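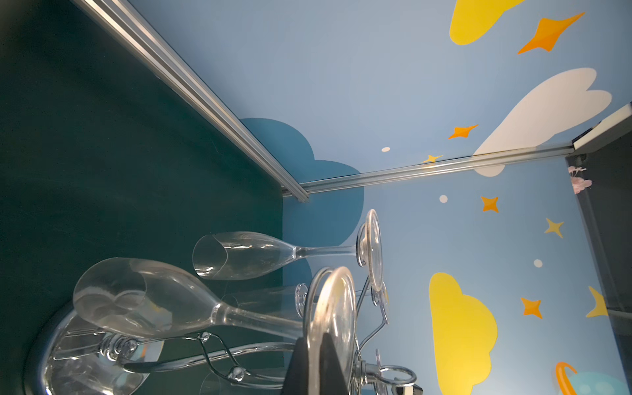 家里的杯子收纳笔记，放在仓库里是因为我习惯什么都用 Markdown 记，顺手就推上来了。欢迎抄，也欢迎提 issue 骂我（真的有人骂过，见最后）。

最后更新：7月18日，星期一

## 为什么会有这份东西

四月份搬家，我一口气碎了两只酒杯，都是碎在柜子里的。以前我是把高脚杯密密麻麻地立在橱柜最上层，开门一震，杯口碰杯口，叮的一声，心就凉了半截。搬完以后我下决心换成杯架，香槟杯和葡萄酒杯都横着放，杯脚卡在铁丝圈里，杯肚朝外。用到现在我还挺满意的，所以把经验写下来，省得自己过两个月又忘光。

## 杯架

镀铬的，铁丝弯来绕去那种，接头上有小圆球，底下一个亮得能照见人的圆底座。我在 Desau 买的，200 块，店里还有一款木头的，要 1,240，我在那儿站了很久，最后还是没舍得。

先说喜欢的地方：

- 杯子躺着，杯口不积灰。立着放的时候我每次请客前都得全部重洗一遍，现在冲一下就能用。
- 拿的时候捏杯脚旁边那一小段杯梗，不会在杯肚上留手印！
- 占台面的地方很小，圆底座旁边还能塞一个开瓶器。

不喜欢的：

- 底座太亮，沾一滴水就是一个印子，强迫症慎入。
- 小圆球周围很难擦，棉签伺候。
- 圈的大小都一样，杯脚特别大的杯子放进去会歪。

## 怎么放（我自己的顺序）

1. 先放大肚的葡萄酒杯，放下面。它重，压得住。
2. 再放香槟杯，放上面。杯身窄，梗又细又长，最后放最先拿，中间少碰它几次。
3. 每放一只，松手之前轻轻转一下杯脚，感觉它在圈里坐稳了再松。
4. 左右轮着来。全挂一边的话架子会往那边倒，我试过，接住了，不想再试第二次。

取的时候反过来就行，从最上面那只开始。千万别从下面抽，上面的杯梗会被带着一起动，那个声音听了折寿。

有朋友问能不能一个圈里塞两只杯脚。塞得进去，但是别塞。

## 洗和擦

这段写得比较碎，想到什么写什么。

香槟杯我用长柄的海绵刷，Vilport 那种细头的，别的刷子进不去。刷的时候手扶杯肚，不要抓着杯脚拧！杯肚往一边转、杯脚往另一边转，梗就断了，我二十几岁的时候断过一只，至今记得那个手感。

水温用温的就好。洗完先倒扣在布上沥着，沥到不滴水再擦，擦完才上架。偷懒直接湿着上架也不是不行，只是水会顺着杯壁积在杯肚最低的那一侧，干了以后一圈白印，比不洗还难看。

擦杯布我试过好几种：

| 布 | 掉毛 | 水印 | 我的评价 |
|---|---|---|---|
| 普通厨房毛巾 | 很多 | 有 | 别用 |
| Tu 的细纤维布 | 没看到 | 很少 | 现在天天用 |
| 旧棉 T 恤 | 一点点 | 有一些 | 应急可以，而且免费 |
| Brandmont 麻布 | 头几次多 | 很少 | 洗过几水以后很好用 |

Tu 那块是 29 块，洗的时候不要放柔顺剂，放了就不吸水了（我毁掉过一块才学会）。

架子本身每个月擦一次，顺着铁丝一段一段捋过去，最后擦底座。用干布，别用钢丝球，别用带颗粒的清洁膏。

## 已知问题

- 香槟杯的脚小，在圈里会晃。我在圈上缠过一小截透明胶管，好用但是丑，拆了，还在想办法。
- 夏天开窗，杯子碰杯子会轻轻响，半夜听着有点吓人。
- 这个办法适合杯子不多的人家。要是你有几十只，老老实实买倒挂式的轨道吧。

## 改动记录

- 把「先放香槟杯」改成「先放葡萄酒杯」。这条是 Shih-chieh Chiang 提的，标题就四个字：「顺序反了」。我不服，照他说的放了一个星期，服了。
- 删掉了用醋泡杯架那段。泡久了接头的地方发乌，请大家不要学我。
- 补了擦杯布的表格。
- 以前写过「摔碎一只赔 1,000」的家规，家里其他人集体反对，已撤回。

## 待办

- [ ] 找一种不难看的办法让小杯脚不晃
- [ ] 量一下各个杯子的杯脚直径，补个表
- [x] 给底座下面贴防滑垫
- [ ] 问问 Desau 那个圈能不能单买

有别的放杯子的办法，直接开 issue 告诉我，附上你用的杯子是哪种就行。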